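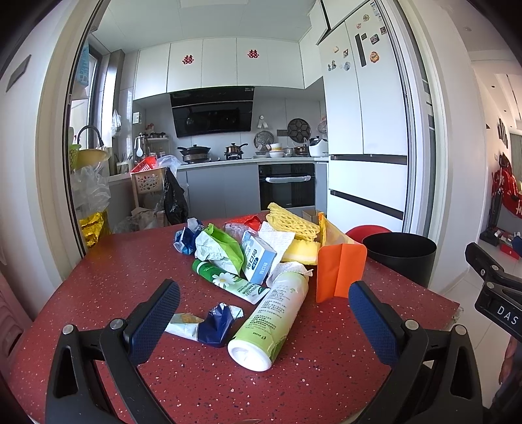

Re: Clearing the table by sorting first

From: Greer Swanson
To: the Nander household list
Date: October 2023

Sepúlveda wrote:

> I've said it before and I'll say it again, the only method that works
> is sorting first. Get everything off the counters and out of the
> drawers and onto one table. Then make your groups: paper, plastic,
> keep, throw. Don't put a single thing in the bin until every group is
> made. I did our whole kitchen this way in April and it took 20
> minutes. Anybody who says it takes longer is stopping to read labels.

I'm not convinced, and I've tried it more than once.

My trouble is with the "one table" part. Look at the pile on the red speckled table. There's a crumpled paper towel lying over the middle of it, a yellow sponge next to that, a foam fruit net on top, and wrappers on the left. Which of those needs a group? The wrappers don't. The fruit net doesn't, unless you're one of the people who saves them for packing glasses, and I've yet to see anybody on this list pack a glass. There's a round black bin on the same table. I would put the obvious trash in it first and see what was left.

What was left would be a much smaller job. The Kamille tube, the canister with the green printing, the little white and light blue box, the sponge if it has any life in it. The orange card I'd want to open before deciding. The small cardboard box at the back goes with recycling if it's empty, and you find that out by picking it up, so you've already handled it once. Why set it down again in a group?

Also, 20 minutes for a whole kitchen? I timed myself on one table last spring. It took 14 minutes to make the groups and another 7 to carry them to where they belonged, and that was with the cupboards already in decent order. If somebody else has done a full kitchen in 20, I'd like to know how many cupboards they have and whether they count the walk to the outside bins.

On reading labels, I plead guilty. Some of us have to. When the print is in a language you don't read, or the tube could be hand cream or could be something for the drain, you stop and find out. I'm not going to throw a canister in "keep" because it looks clean and has a lid, and then have it sit under the sink for two years.

The part I do agree with is clearing the counter by the stove before you start. Pots and the rice cooker can stay where they are in my opinion, they get used every day. It's the small stuff that creeps.

The Cakska sorting trays that were mentioned earlier in this thread: has anyone here bought them and still had them in use a few months later? The Verneleo newsletter says they "change the way you tidy," but they're the ones selling them. I have a shoebox and two grocery bags and can't see what a tray would add.

If Sepúlveda wants to do a side by side, same pile, one of us sorting first and one of us going straight to the bin, I'm willing. I'll bring my own bags.

Greer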